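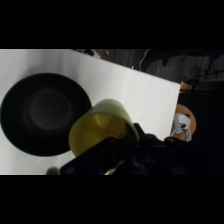
Figure 14. White tabletop with a black bowl and a tilted yellow cup.

Section 4: Setting Up and Caring for Your Jostideck Table

This section covers the Jostideck table with the white matte top. If you have the oiled wood top, follow steps 1 through 12 for assembly and use the separate oil care sheet for cleaning.

Unpacking

1. Lay a blanket or flattened carton on the floor, larger than the tabletop.
2. Open the long side of the box and slide the top out onto the blanket, finished side down. Two people should do this.
3. Take out the leg carton and the hardware bag. The bag is taped to the inside of the leg carton and is easy to miss.
4. Check the parts against the list on page 3. The hardware bag holds 26 bolts, the same number of washers, a hex key, and four screw-in feet.
5. Leave the clear film on the top until the table is standing.

Note: If a part is missing or damaged, stop here. A table that has been partly assembled can still be returned, but you will need to take it apart and repack it.

Attaching the legs

6. Set the two long rails into the slots on the underside. The end marked A goes toward the sticker with the serial number.
7. Start all the rail bolts by hand, then turn each one until the washer just touches the rail. Do not tighten yet.
8. Fit the legs into the corner brackets. Each leg goes in only one way. If a leg sticks out past the edge of the top, turn it a quarter turn and try again.
9. Put the short rails in place and start their bolts by hand.
10. Tighten all the bolts with the hex key, working from corner to opposite corner.
11. Screw the feet into the bottoms of the legs, all the way in.
12. With a second person at the other end, lift the table and turn it over onto its feet.

CAUTION: Do not tip the table onto two legs to turn it over. The full weight will rest on two brackets and may bend them.

CAUTION: Do not use a power driver. The threaded inserts in the top can strip.

Leveling

13. Put the table where it will stay. Press down on each corner in turn. If the table rocks, note which two corners move.
14. Unscrew the foot at the higher of these two corners a little at a time until the rocking stops.
15. Set a spirit level on the top, first along the length and then across. Adjust the feet in pairs if needed.
16. Tighten the lock nut on each foot against the leg.

Feet can be unscrewed up to 14 mm. If your floor needs more than that, use a shim under the foot. On thick carpet, wait a week and level again, as the feet will settle into the pile.

Peel off the clear film last. Start at a corner and pull it back low and flat across the surface. Any glue left behind comes off with warm water and a drop of dish soap.

Joining two tables

Two Jostideck tables of the same height can be joined end to end with the Manole bracket set (sold separately). Level both tables first. Slide them together, fit the brackets across the gap from underneath, and tighten the middle screws before the outer ones. Check the level again across the seam. Tables made before July 2023 have narrower end rails and need the older bracket, which can be ordered from the parts desk.

Everyday use

The matte top is made for eating, schoolwork, crafts, and light kitchen work. It is not a cutting surface.

- Use a board for cutting.
- Put a trivet under anything that has come off the stove or out of the oven. This includes electric kettles and slow cookers with feet.
- Lift dishes and appliances to move them. Unglazed rims on the bottoms of bowls and mugs will leave gray marks on a white top when dragged.
- Wipe up turmeric, beet juice, red wine, berry juice, and hair dye right away.
- Do not clamp anything to the edge without a piece of scrap wood or thick felt on both sides of the clamp.
- Do not sit or stand on the table.

Cleaning

1. Clear the top and brush off crumbs and grit with a dry cloth.
2. Wipe with a soft cloth wrung out in warm water and a little dish soap.
3. Wipe again with clean water.
4. Dry with a towel. Water that is left to dry by itself may leave rings, mostly in areas with hard water.

For gray marks and pencil, use a white melamine sponge, damp, with almost no pressure. Try it first near a corner. Rubbing hard in one place will make the matte finish shiny there, and the shine cannot be removed.

For ink or marker, put a little rubbing alcohol on a cloth and dab. Rinse the spot afterward. Keep alcohol away from the edge band.

CAUTION: Do not use scouring powder, steel wool, oven cleaner, bleach, or wax polish on the matte top.

Tightening schedule

Check all bolts one month after assembly and then once a year. Homes with forced-air heating may find that the bolts loosen a little in the first winter. A quarter turn is usually enough. If a bolt keeps turning without getting tight, the insert has stripped. Ask for repair kit 207, which contains four oversize inserts and a tube of glue.

Moving and storage

Remove the legs if the table has to go through a doorway on its side. Keep the bolts in a bag taped to a rail. Store the top flat, or on its long edge with padding underneath, in a dry room. Do not lean it at an angle against a wall for more than a day or two. A top stored that way may bow, and a bowed top is not covered by the warranty.

Problems and fixes

Table sways from side to side: Loosen all the leg bolts half a turn, push the legs fully into the brackets, and tighten again from corner to opposite corner.

Edge band lifting: Keep water away from it and contact the parts desk. Do not use instant glue, which leaves a white haze.

Foot will not turn: Back off the lock nut first.

Parts desk

Spare parts for the white top and the oiled top are sent from our Trimevham warehouse. Have the serial number ready when you call or write. Questions about assembly go to Octavian Sima, and warranty claims go to Paraschiva Oprea, both at the Skekbridge office. Serial numbers below 4000 are first-series tables with a different foot thread, so please mention this when ordering feet.

Section last revised December 20, 2023.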